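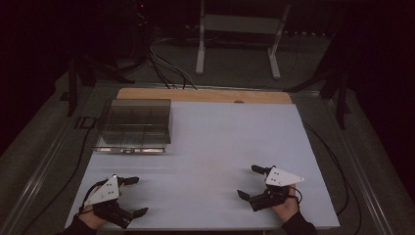
*Head view, both grippers over the board, organiser box at upper left.*

15 September 2020 — Fluleck tracker, time alignment

Picked up the offset problem left over from August. The head stream and the gripper streams were each stamped on arrival at the host, so the pose track lagged the images by a varying amount. Tõnu moved the stamping into the Ponce driver. Constant offset now, 40 ms, subtracted in the loader.

Reran the bimanual log: 3,053 frames in, 614 rejected. Most rejects are left-hand pose jumps when the plate tilts away from the head camera. The filter resets after 4 missed updates, too eager for this. Will try coasting on the last velocity before a reset.

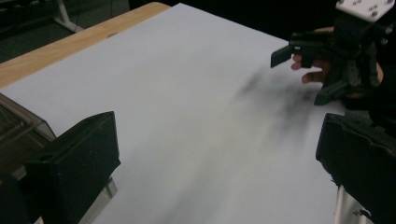 *Gripper view, jaws open, second gripper at upper right.*

Segmentation is weaker from the gripper side. The clear box gives broken edges against the white sheet, and the shadow of the other gripper gets labelled as an object. Raising the threshold drops the shadow but takes the box walls with it — left at default.

Matěj Urban wants relative gripper pose as a planner input. Fine once the resets are sorted.

To do:
- coasting in the filter, same log
- shadow mask from the known gripper pose
- push loader change to the Odport branch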